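About Lanby

Hello, and thanks for clicking through! I'm the person behind Lanby, a small evening school for grown-ups who want to learn Italian without being made to feel fifteen again. I started it in my front room with two students, a borrowed flip chart and a dreadful coffee machine. These days we rent the first floor of the old Pichler building, above the shoe repair shop, and the coffee is a lot better (the flip chart is the same one).

I came to languages late myself. I did French at school, hated it, and then in my thirties I took a job with a tile importer called Cuvotmont and had to ring suppliers near Modena every single morning. I learned on the phone, badly and loudly, and loved it. That's still how I like to teach – you talk first, you get things wrong, and we sort the grammar out once you've got something to hang it on.

Classes run from seven until half past eight, and Tuesday is the beginners' night. We've taught roughly 200 people so far, from complete starters to a couple who now live in Puglia and send us olives!

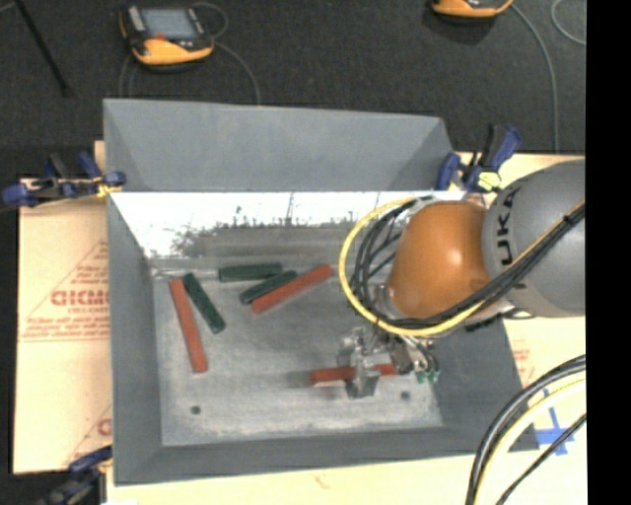

Red and green blocks in a grey tray.

I don't take more than 20 people a term, split across the groups, so it does fill up. If you miss out, drop me a line anyway and I'll put you on the list for the next one. People's shifts change, babies arrive, and a chair often comes free by week three.

We use our own course book, Statari, which I wrote over one very long winter and have been correcting ever since. It's full of useful things like returning a jumper, complaining about a train and being polite to somebody's mother. You get a copy on your first night and there's nothing else to buy.

New groups start in February and again after the summer. If you're not sure which level you are, come and sit in on a class for free. Bring a pen, and ring the top bell, as the bottom one goes through to the shoe shop.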